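# Socks, drawers and the end of the odd-sock bag

I have tried every way of storing socks there is, I think, and I've finally settled on one I love enough to write down. It takes me 20 minutes on laundry day (with the radio on!) and my drawer has stayed tidy since February, a record for this household.

## Sort before you fold

Tip the clean socks out on the bed or a table, somewhere pale if you've got it, because navy and black look identical on a dark blanket. Make your piles by thickness first and colour second. Thick knitted ones, everyday cotton ones, thin ones for smart shoes. It sounds fussy, but pairing goes so much faster when you're hunting through a small heap of similar things.

Anything with a hole goes straight into the mending tin, or the rag bag if the heel has gone completely. Don't put it back "for now". I did that for years and kept pulling out the same holey sock on cold mornings.

## Folding, not balling

I was brought up on balling -- one cuff turned over the whole lot -- and it does keep pairs together, but it's murder on a ribbed cuff. One side gets stretched every single week and after a while it just slides down into your boot. My neighbour Hortensia Carrasco knits her own, so she has strong feelings about this, and she was the one who converted me.

Her way goes like this:

1. Lay one sock on top of the other, heels facing the same way.
2. Smooth them flat with your palm, toe to cuff.
3. Fold the toe end up towards the cuff, stopping a little short.
4. Fold again, into 2 or into thirds depending on the length.
5. Stand the little parcel on its edge in the drawer.

Chunky socks only want one fold. If the parcel springs open, it's too thick to stand by itself, so wedge it between two neighbours and it'll behave.

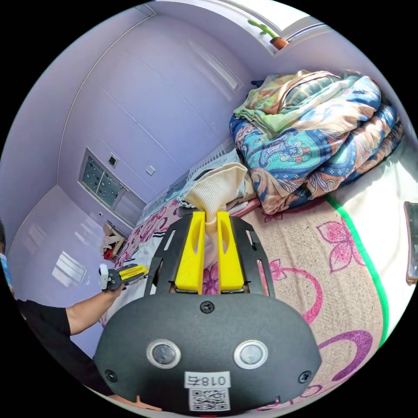

Pick a knitted sock up by its ribbing and never by the toe, by the way, particularly when it's damp. Wet wool is heavy and the toe will pull out into a point like a pixie's shoe. If that has already happened, soak it in cool water, squeeze it in a towel, pat it back into shape and dry it flat. I've rescued nearly all of mine like that!

## Where they live

Built-in wardrobes are wonderful for coats and hopeless for small things, so I use shallow boxes on a low shelf. Shoebox lids are perfect. Mine are cut down to fit side by side, and the whole lot slides out like a tray when I'm putting the washing away. A drawer works just as well, of course. Use whatever you can see into without bending double.

Some bits and pieces I've picked up along the way:

- Leave a finger's width of slack in each box. Packed tight, you pull one pair out and three come with it.
- Thick winter socks go at the back from spring onwards, with a sliver of cedar or a lavender bag.
- Make sure wool is bone dry before it goes behind a closed door. Give it an extra night on the airer if you're in any doubt.
- Children's socks can skip the folding altogether. A box each, a different colour, throw them in.

## The odd ones

Keep a small cloth bag on the inside of the wardrobe door and drop every single sock into it. Go through it once a month. You'll be amazed how many partners come home from inside duvet covers -- always check the corners -- and from behind the washing machine. Whatever's still single after two goes makes a brilliant duster. Put it on your hand like a puppet and run it along the skirting boards and the slats of the blinds.

Celeste Cisternas wrote to ask about tights. Fold them in half lengthways, then roll loosely from the toes, and give them a box of their own, well away from anything with a zip.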